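Preschool room at the library, what to do about the toy corner
Moynihan Parents Board > Local > Kids under 5

tbozkurt
Our branch is redoing the children's room and they asked for comments at the desk. The toy corner takes up a third of the floor and it is loud. I go with my son twice a week and half the time we can't hear each other over the plastic kitchen. Would people mind if the toys went and it was just books and a rug?

Gualtiero M
I would mind. My daughter is two and a half. She sits for one book, maybe two, and then she needs something to do with her hands or we have to leave. If the toys go we stop coming, and I suspect a lot of families with toddlers are the same.

skemeck_mom
Same. It is also the only free indoor place on this side of town in March. The play cafe on Grusis Street is $24 for two kids now.

tbozkurt
I get that. I'm not saying kids shouldn't play. But the library has 31 picture books on the face-out shelf and the rest are packed spine-out behind the train table where nobody under four can reach them. It used to be the other way around.

Solveig L
I worked in a children's room for a long time, not this one. The problem is usually which toys. Kitchens, toy tools and anything with a button get loud because four or five kids use them at once. Small things on a low table stay quiet. Blocks, lacing cards, shape puzzles, felt boards. We took out the kitchen and the train and kept the quiet stuff, and complaints dropped within a month.

We also put things out a few at a time. A full bin gets dumped on the floor.

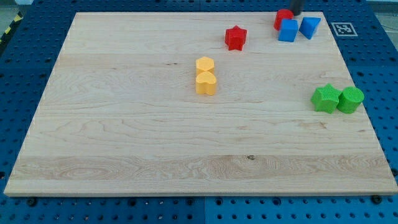
The other part is where it goes. Ours was against the back wall at first and parents sat with their backs to the books. We moved it next to the picture books and they started pulling one off the shelf while the kid played. I never had numbers on that, it's just what I saw from the desk.

skemeck_mom
Small pieces worry me. There are babies crawling in there during lap sit.

Solveig L
Fair. We put the small ones away on lap sit mornings. You do need staff who will do that every week.

R. Solberg
They won't. They are short two people as it is. Whatever gets put out stays out and half of it goes missing by summer. I would sooner see the money go to longer hours on Saturday.

Gualtiero M
The room money is a grant. It can't be used for hours. It was in the notice by the door.

R. Solberg
Didn't see that. Then buy decent shelves with it.

tbozkurt
OK, I could live with the quiet table if the kitchen goes and the books move forward. I'll write that on the comment card. Does anyone know when they close the box?

skemeck_mom
Card says March 14, 2026, by closing time. I'm putting down keep the kitchen, sorry.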